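Subject: Re: [Rusari owners] Mooring lines for the winter
Date: January 7, 2025

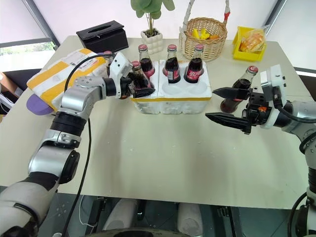

A glass bottle with a red cap, and the white bottle carrier behind it.

Hello all,

On Pellegrini dock we had this trouble too. My answers are under your text.

> Our Rusari pulls very hard on the stern lines when
> the wind is from the south. Should I add more lines,
> or only longer ones? I have 4 now.

I would go to 5 and put the new one as a spring, from the middle cleat to the back. Longer lines helped us also - we gave each 3 feet more.

> Is it worth buying the Jetow snubbers?

I have used them for two winters and I am satisfied. Please check the rubber in April, before the first trip.

Fair winds from the boat Arkeo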